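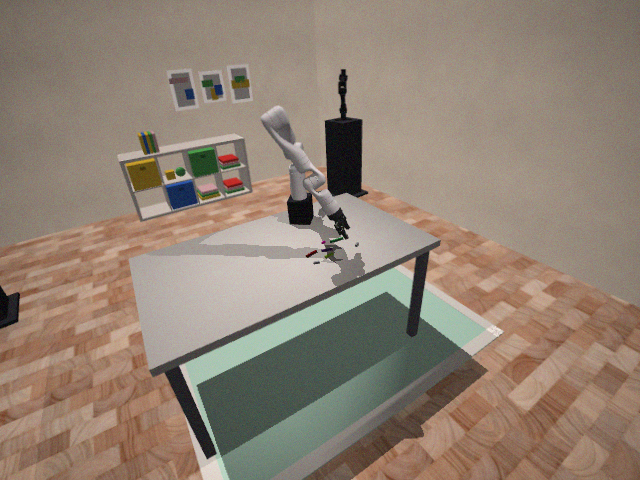 So the proofs came back from Camach last week and I've been walking round the kitchen with them ever since, propping them up against the kettle and the bread bin to see how they look from a distance. (Blue, mostly. They look blue.)

If you've been reading for a while you'll know I've been trying to put together a little book of poems about the river at Ketdale for longer than I care to admit. It started as six poems, then it was nearly forty, and after a very bracing weekend with a pencil it's now 35. I'm pleased with that. The ones that went were mainly about herons. There is a limit to how many heron poems anybody needs, even me, and I say that as someone who will happily stand in wet socks for an hour to look at one.

The big question all spring was whether to print it myself or send it out. I did send it out, to Giltum first, who kept it for ages and then wrote a very kind no. They liked the flood sequence and thought the rest was "quiet". I sulked for two days and then decided I rather like quiet! After that I stopped asking and started pricing up paper.

Paper, by the way, is a rabbit hole. I'd assumed you picked cream or white and got on with your life. I now have a shoebox of samples and strong feelings about all of them. The one I've gone for is a recycled stock called Barreto, slightly rough, with little flecks in it that look like silt if you're in the right mood. It takes the linocuts beautifully, apart from the very dark one of the weir, which came out like a spilt cup of coffee and is going to have to be recut.

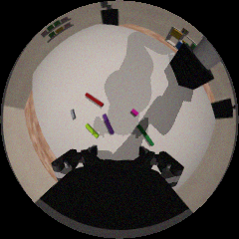

The other thing I've been going back and forth on is the number of copies. The printer's price drops a lot at 500, and it's so tempting, because each book ends up costing hardly more than a birthday card. But then I think about where I'd put 500 books, and who on earth would buy them, and I go back to 100. I'll number them by hand and sign them if people want that. If they go, I can always do more.

I've also been rewriting the last poem, again. It's the one set at the stepping stones in the dry summer, when the water got so low you could see the old footings of the mill. I wrote it in one go sitting on the bank and was thrilled with it, and now every time I read it the third verse goes clunk. Somebody at the reading group told me to cut the verse altogether. I tried that, and then missed it, so it's back in with different line breaks and no adjectives. We'll see.

Plan from here: recut the weir, fix the clunk, send the corrected pages back, and with luck have actual books in my hands by the end of August. I'll put a few at the front of the shed for anyone passing, and the rest will go out by post. If you'd like one kept back, leave a comment or drop me an email and I'll add you to the list, which at the moment is on the back of an envelope.

Right, the river's up a bit after last night's rain and I want to go and look at it before tea.

Contact | © 2018 All poems, prints and words are my own, please ask before borrowing | Back to top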